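Hilo sobre montar un baño de muestra para una feria pequeña, por si a alguien le sirve. Llevamos unos cuantos en Stokwood y siempre se repiten los mismos problemas.

1/ El inodoro de exposición no se conecta a nada. Parece obvio, pero el primer año pedimos el juego completo de instalación y se quedó entero en la caja. Para enseñar una pieza basta con el inodoro, la tapa y algo que lo mantenga quieto.

2/ Transporte. De pie, siempre. Tumbado en la furgoneta acaba golpeando contra algo. Nosotros lo llevamos con dos mantas y una cincha, sin apretar la cincha sobre la tapa.

3/ Entre dos personas. Los hay que una sola puede levantar, pero el agarre es malo y en cuanto toca un escalón se complica.

4/ Lo primero que entra en la sala es la tela del fondo. Si pones antes el inodoro, luego te toca colgar la tela con la escalera abierta por encima de la porcelana. Lo hicimos una vez.

5/ La tela negra funciona bien detrás de sanitarios blancos. El problema son las arrugas: hay que sacarla de la bolsa la víspera. En Galer la alquilan por días y la entregan doblada en cuadrados, así que las marcas vienen puestas.

6/ Letras de espuma. Las de colores claros se leen mejor de lejos sobre negro. Las fijamos con alfileres desde atrás - la cinta de doble cara aguanta una mañana y luego empiezan a caer. El paquete de Onov trae 100 y siempre faltan vocales.

7/ Las letras se ponen sin regla. Si las alineas, cualquier pliegue de la tela las tuerce y se nota más. Si van sueltas, a distintas alturas, da igual.

8/ Pegatinas. Hay quien las quita todas antes de abrir. Nosotros las dejamos hasta el final del montaje y luego decidimos. Las del fabricante suelen salir limpias; las de precio dejan cola y hay que frotar con alcohol.

9/ La luz. Un foco directo sobre una tapa blanca se come el relieve y desde arriba solo queda una mancha clara. Mejor de lado, o rebajado con un difusor. Así se ve con la tapa cerrada y la luz fuerte encima, con las pegatinas todavía en la cisterna:

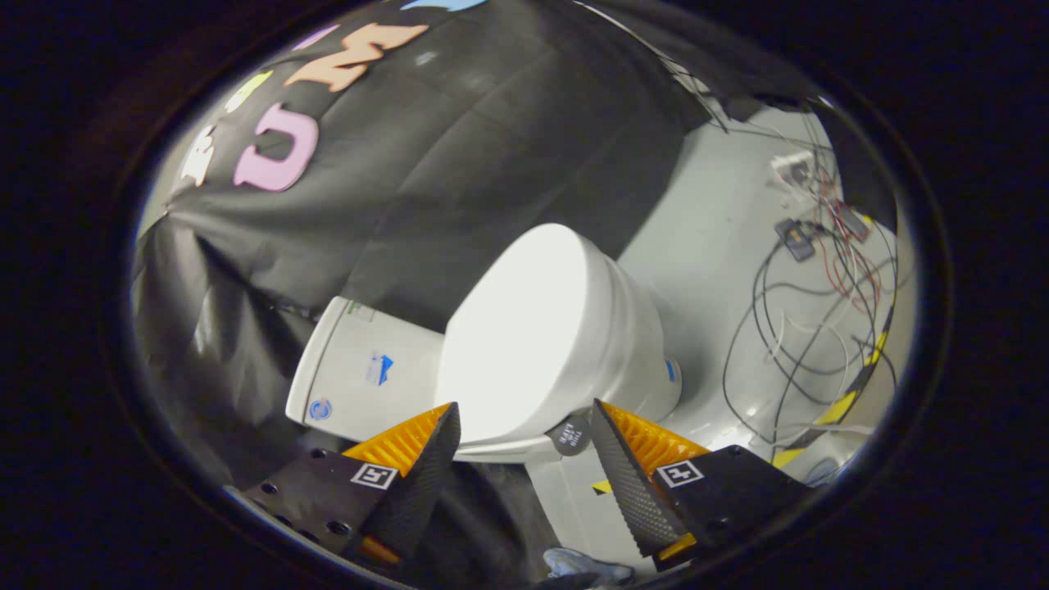
10/ Cables. Se dejan para el final y es un error. Lo que mejor nos ha ido es sacarlos todos por el mismo lado, juntarlos con velcro cada medio metro y cubrir el tramo de paso con canaleta de suelo. La de Venter aguanta carritos.

11/ El suelo. Gris claro disimula el polvo pero no las pisadas. Mopa seca a primera hora y otra a mediodía.

12/ Tiempos. Montar nos lleva hasta 9 horas contando la tela, las letras y la luz. Desmontar, dos. El inodoro sale el último, cuando ya no hay nada por el suelo con lo que tropezar.

13/ La próxima la montamos en febrero, en una sala de 14 metros de largo. Si alguien tiene un sistema mejor que los alfileres para las letras, que lo deje en respuestas.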